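Juvier Tabletop Panel, White

Flat white top for desks, craft benches, shop counters. Made at our Lerkton workshop. Wipes down with a damp cloth, no bleach pls. Max load 30 kg spread evenly. Legs sold seperately, fits the Erna and Buzatu sets.

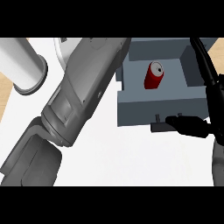
White tabletop from above, render.

Pack of 4 ships in 18 days. Singles usually sooner. Samples on request, ask for Nadja Wieser. Trade orders up to 1000, email first for price.

Filed under: Tables & Tops > Panels
Last updated: November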